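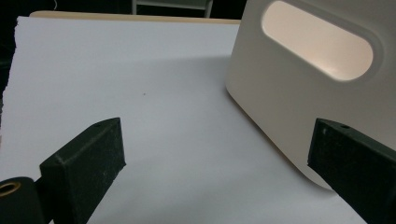

Gift wrapping and personalising assistant (part-time, wedding season)

Cladora is a small gift shop and workroom. We make personalised presents for weddings, engagements and anniversaries: guest books, name boxes, keepsake albums and printed vows. Last year we sent out 958 orders, and 224 of them were for the same month, so this time we would like to have help before it becomes too busy.

We are looking for one person who can work 3 mornings a week, from 9 am to 1 pm, starting in July. When the season is high we may ask you for an extra morning, but you are free to say no.

Your work will be:
- checking names, dates and spelling against the customer's order
- cutting and folding paper, wrapping and tying
- writing short gift cards by hand, in a clear style
- answering simple emails from couples and their guests
- packing parcels for the courier, who comes at 12.30 pm
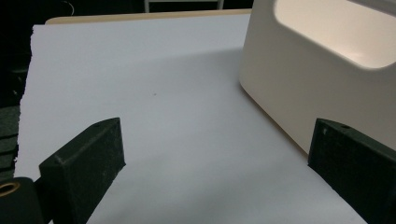 It is important for us that you read slowly and carefully. A wrong letter in the name of the bride is a very unhappy thing to receive, and we have to make the whole gift again. Many of our customers have names with accents, so you should be comfortable to ask when you are not sure.

Experience in a shop or a print studio is welcome but not necessary. We will teach you our order program, Edodix, during the first week, and this time is paid. You will need to stand for a part of the morning and lift parcels up to 10 kg.

We offer the award rate with super, free tea and coffee, and 40 per cent off everything we make. There is parking behind the building - please do not use the bakery's places.

To apply, send a short letter and your resumé to Lâm Tô, workroom manager, by email or leave them at the counter. Please also include one gift card message written in your own handwriting, in any colour of ink. We reply to every person who writes to us.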